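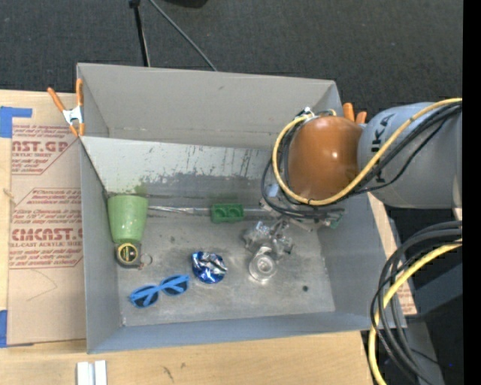
I went to the open day at the Hennessy works in July, mostly because my sister-in-law had a spare ticket and there was talk of free tea. I expected to be bored by lunchtime. Instead I stood at the bin-picking table for the best part of an hour and came home with a page of notes, nearly all of them to do with my kitchen drawers and my shed.

The job is simple to say. A big grey-and-orange KUKA arm reaches down into a grey bin full of odds and ends and has to pick things up one at a time. We're talking proper household clutter - sunglasses, a tape measure, a green cup, a foil packet. The sort of thing I have in the drawer under the kettle!

So, in no order at all, what I've changed since.

Clamp the box before you rummage in it. Their bin had orange clamps on the back corners, the same sort I use for glueing. I'd never thought of it, but a light box on a bench slides about every time you dig in it. Two clamps on my screw tray and I can sort through it one-handed, even with a brush in the other.

Keep the lid off and the sides high at the back. I've turned my sewing box round so the tall side is against the wall, and I can see right to the bottom from where I sit. If yours is the same height all round, prop the back edge on a folded tea towel.

Things you can see through get lost. The young woman running the table told us clear plastic and glass gave them more trouble than anything else, and shiny foil came next. Well, same here. I now put a strip of masking tape on every clear pot in the shed and a rubber band round the clear lids in the kitchen. It looks a bit daft but I've stopped buying lids I already own.

Fold sunglasses and specs before they go in a drawer. Open arms hook on everything.

Long thin things go along the back. Skewers, knitting needles, that metal rod - lay them flat against the far side and they're out of the way of your knuckles.

Leave the paper on your acrylic. I asked one of the fitters about cutting sheet for a greenhouse pane and he said to leave the covering on until the very last minute, mark out on it in pencil, and hold it down with tape at the edges. I'd been peeling mine first for years and wondering where the scratches came from. He liked the blue tape, and I've bought a roll.

Give cables a bit of slack. On the arm they loop right round the joint, so there's plenty to spare when it turns. My hedge trimmer lead was pulled tight over its hook and had started to split near the plug (that one went in the bin, please don't tape them up). I hang them in big loose loops now.

Somebody asked how many goes the arm had in a day and was told about 1,000, dropped things included. I found that quite cheering when I was trying to get the last washer out of a jam jar.

The tea was free, by the way, but the flapjack was £2. Take change, and wear flat shoes for the stairs.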